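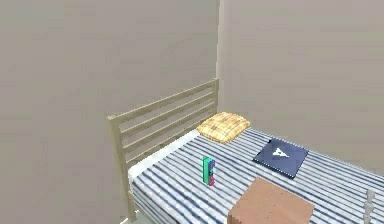 本报告期内，Jerkov学徒夜校与寄宿项目按计划完成春季学期教学，夏季学期已于七月开课。春季共完成授课2647学时，其中文化课略少于计划，实操课略多于计划，主要是四月停电期间有几次文化课改成了车间实习，补课安排在学期末，没有全部补完。寄宿方面，单间的布置标准已经定下，单人床靠墙角放，墙面刷灰米色，墙上不装搁板，学徒的书和工具统一放到楼下储物间。资金使用总体在预算之内，超支的两项见后文说明。

一、招生与出勤

春季学期报名人数超过可接收人数，最后录取200人，分为钳工、缝纫、冷链维修和木工四个方向。冷链维修是今年新开的方向，报名最多，录取时按居住距离和有无在岗单位排序。木工方向报名不足，并成一个班上课，教师工作量相应减少，余下的课时费转到了冷链维修。

出勤情况前半学期较好，五月以后下降，原因是农忙和港口加班。往年的做法是缺勤三次即取消资格，今年改为先电话联系，再由班主任与用工单位协商调班。改了以后退学人数少于去年同期，但班主任的工作量明显加大，有两位班主任提出下学期不再兼任。我们正在考虑把联系工作单独设岗，所需费用列入下半年预算申请，请Toveck基金审阅。

晚间班车从Vallejo工业区发出，原定一个班次，六月起增加一个班次。增加的班次乘坐人数不稳定，下雨天满员，晴天座位空得较多。运输合同按班次结算，与乘坐人数无关，目前没有调整的必要。末班车发车时间由晚上九点半改为九点五十分，是应缝纫班学徒要求改的，她们下课后需要收拾机台。

二、教学与教材

钳工教材沿用旧版，图纸部分已换成新标准。缝纫班的教材由Vudis培训中心编写，春季用的是试用本，错页较多，教师已汇总勘误，秋季前付印正式本。冷链维修没有合适的教材，目前用的是教师自编讲义，内容偏重制冷原理，学徒普遍反映电路部分讲得太快。夏季学期已调整课序，把电路部分提前，并在每周课后加一次答疑。

文化课的难点仍是数学。入学测试显示，相当一部分学徒多年没有接触过分数和比例，而钳工和木工的实操课从第二周起就要用到。过去的办法是由实操教师临时讲解，效果因人而异。本学期在开课前增设了预备课，内容只有分数、比例、单位换算和读尺，不计学分。参加过预备课的学徒在期中测验中错误较少，不过预备课是自愿参加，来的人本身可能就比较用功，这个结果还不能说明太多。夏季学期对钳工班改为必修，学期结束后再作比较。

期末考核分笔试和实操。实操考核请Vallejo工业区的用工单位派人评分，评分标准事先发给了学徒。有一家单位的评分明显偏严，经复核后统一作了调整，调整办法已书面告知各方。未通过考核的学徒可以在夏季学期补考一次，不另收费。

三、寄宿部分

寄宿名额为25个，优先给班车到不了的村镇。春季全部住满，夏季有空位，原因是部分学徒假期回家帮工，已通知候补人员。寄宿费按月收取，困难学徒可申请减免，减免部分由项目承担。减免申请表原来需要村镇盖章，来回要两趟，现在改为学校核实后直接办理。

房间内家具以旧家具修整为主，桌面统一铺桌布，现用的是蓝白条纹的一种，可拆下清洗。热水供应仍不理想，晚上十点以后水温不够，供应商看过，认为是管线过长，建议在楼层中间加装一台循环泵。报价已收到，暂未批准，准备等第二份报价到了再定。

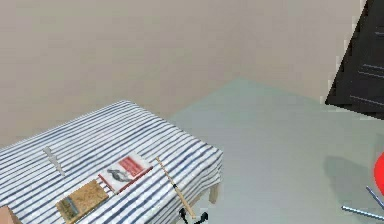

四、资金使用

教学支出与预算基本一致。超支的两项是班车和讲义印刷。班车超支来自六月新增的班次，已用交通备用金支付；讲义印刷超支是因为冷链维修讲义改过两次，前一版已印部分作废。印刷今后改为分章付印，改哪一章印哪一章。

结余主要在设备一项。原计划购买的一批台钳由一家用工单位捐赠，设备款因此没有用完。我们申请把这笔结余转到工具损耗，实操课增加以后锯条、钻头和机针的消耗都比预算高。转项申请另行提交，在得到书面答复之前，这笔钱不动用。

账目由Vudis培训中心财务室按月汇总，票据原件存于Jerkov校区。五月有几张运输票据抬头写错，已退回重开。

五、困难与下一步

教师流动是目前最大的问题。冷链维修教师在工厂的工资高于夜校课时费，本学期已有一位提出只上到八月。我们联系了工业区内的两家单位，希望由单位派技术人员来授课，费用由双方分担，其中一家已口头同意，协议文本还在拟。

秋季学期招生简章计划八月发出。与往年不同，简章里会写明每周上课时间、末班车时间和预备课要求，避免入学后才发现时间冲突。缝纫班拟增加一个白天班，面向夜间在岗的学徒，开班人数够了再定教室。

结业学徒的去向跟踪刚刚开始，现有数据只来自电话回访，换了号码的人联系不上。下一份报告中将单独列出去向情况，包括留在原单位、转岗和离开本地三类，联系不上的另列一栏。
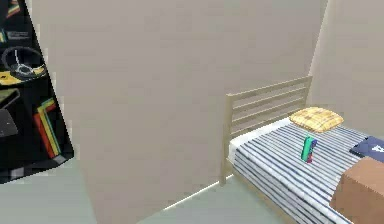 图：卧室米色墙面，左侧深色画面上有方向盘和彩色条纹图案。

附件包括春季学期课时汇总、资金使用明细和设备结余转项申请，随报告一并寄送。

项目资助 > 进展报告 > Jerkov学徒夜校与寄宿项目

联系我们 | 版权所有 Vudis培训中心 | 返回顶部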